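The Groda open house has been talked up in our corner of the trade for long enough that I finally paid my own train fare and went. The invitation promised "a day among the things we make." The things they make are blocks, trays and printed sheets for people who need to practice sorting, and I wanted to know why a set costs what it does.

The tour started 23 minutes late. Intan Tjoa, who runs the sample rooms, took six of us up the back stairs and past a wall of framed certificates that she did not stop to discuss. The first room was storage. Shelves, cartons, a smell of packing tape. One man asked whether the blocks were molded on site and was told that Sorrentino handles that. So much for the things they make.

The second room was better. Groda lays out its Pravum set there on black tables, and you are allowed to stand as close as you like. The parts are plain. You get white blocks with a printed marker on more than one face, a white container to put them in, and a flat white sheet with four more markers on it in a two-by-two grid.

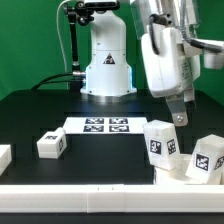 The Pravum set on a sample room table, with two blocks in the container. 7 Mar 2018.

I will give them the printing. Black on white, hard edges, easy to tell one patch from the next. The container I am less sure of. With two blocks in it, one leans and the other tips off toward the side, and I'd have thought a tray sold with the blocks would hold them square. Tjoa said the loose fit is deliberate and that customers asked for it. Which customers? She would send me a note. I am still waiting.

The price is $42 for the basic set, sheet included, and a replacement sheet is extra. Binard sells something close to it for less, though I have only seen theirs in a catalog and can't say how it feels in the hand.

Lunch was sandwiches. The afternoon talk on "the future of sorting" ran long, had no samples in it, and I left before the questions. There is another open day in August. If they show the molding I might go back. For a table of blocks and a slide show, once was enough.

Comments

Elis Cadwaladr: I was on the same stairs. You left out the best part, the seconds bin by the exit. I got a bag of blocks with smudged markers for 2 dollars.

packrat_jo: The Binard sheet curls. Mine did anyway. Pay the difference.

Elis Cadwaladr: Mine came rolled in a tube, so no surprise there.

M.: Did the note ever come?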